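Community > Stories > At the kitchen table

The plastic bowls of Trarkorthorpe

The woman who looks after the tableware at the Ilska toy and kitchen library asked me to leave out her name. "Everybody here knows who it is anyway," she said, and she poured the tea. We were sitting in the back room in Trarkorthorpe, where the borrowed things come home and are sorted before they go out again. It is a small room with a sink, and with shelves up to the ceiling.

I came to speak with her about the plastic bowls and cups, the coloured ones, which families borrow for birthdays and for picnics. It is the most borrowed thing in the library after the folding chairs. Last year the sets went out 200 times, and she keeps every one of these loans in a paper book with ruled columns.

"People think plastic is only for children," she told me. "But the pensioners take them also. They are light. If you have a bad wrist, you don't want to carry a ceramic bowl full of potato salad across the grass."

The first bowls were a gift from the Benavides bakery, when it closed its lunch counter. They came in a banana box and they did not match. She remembers that she was disappointed when she opened it, for she had hoped for white. Later she bought more at the Undanent discount store, always one or two at a time, in whatever colour was there, and in this way the sets became what they are now.

I asked her if she did not want to put them in order by colour, blue with blue and so on. She shook her head.

"I tried this in the beginning. A family would take the blue ones and come back with one missing, and then the whole set was spoiled, and they felt very bad about it. Now every set is mixed. If a green one stays behind at somebody's cottage, I put a yellow one in its place and the set is good again."

The nesting is another matter, and here she has strong opinions. The widest bowl must be on the top, with the smaller ones below it, as it happens naturally when one bowl sits inside the other. But she doesn't like a high stack. Three is enough for her. With more than three the bowls grip each other, especially if they were put away damp, and then somebody must stand at the sink and pull.

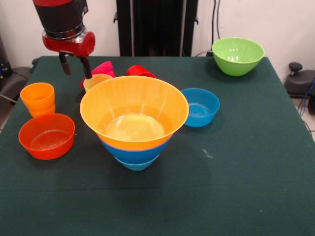

"Cups are worse than bowls," she continued. "A cup holds the other cup like a cork. I have had two which I could not separate for a week. I put cold water in the upper one and stood the lower one in warm water, and after some minutes they let go. My mother did it so with drinking glasses."

She spreads a cloth whenever she sorts. A dark colour is best, in her opinion, as the bright plastic is easy to see on it and nothing slides away. The crumbs are easy to see too. On the bare table she used to find at the end of the day that one cup had rolled behind the radiator, and she is not of an age anymore to go on her knees for a cup.

For the washing she has a few habits that she learned slowly. Tomato sauce she wipes out with kitchen paper before the bowl touches any water. Yellow and other pale colours she does first, while the water is clean, and orange and red come last. She doesn't scrub with the rough side of the sponge. "You make it clean today and you make scratches for always," she said. I wrote this down, although I must confess that I use the rough side myself.

The cups dry lying down. I found this strange and I told her so. At home we stand them on their heads. She answered that a cup on its head keeps its own little fog inside, and that she prefers a bit of air to go in. In the evening she stands them up again and nests them, two and two.

A full set costs nothing to members, and there is a deposit of 12 dollars for everybody else. She gives it back even when something is missing, if the people tell her themselves. Only once was she angry, when a bowl came back with a melted side. It had been on a barbecue. The borrower said that it was like this before - "And I looked at him, and he looked at the bowl, and then he paid."

Before I left, I asked her which of them she would keep, if the library had to close and she could take one thing home. She did not need much time. It was a small blue bowl from the Benavides box, one she uses for her own almonds when there is no visitor. It is written in the book like all the others, with a number, and she has never lent it out.

The library is open in the afternoon from two until five. Sets should be reserved one week before, and in the summer earlier.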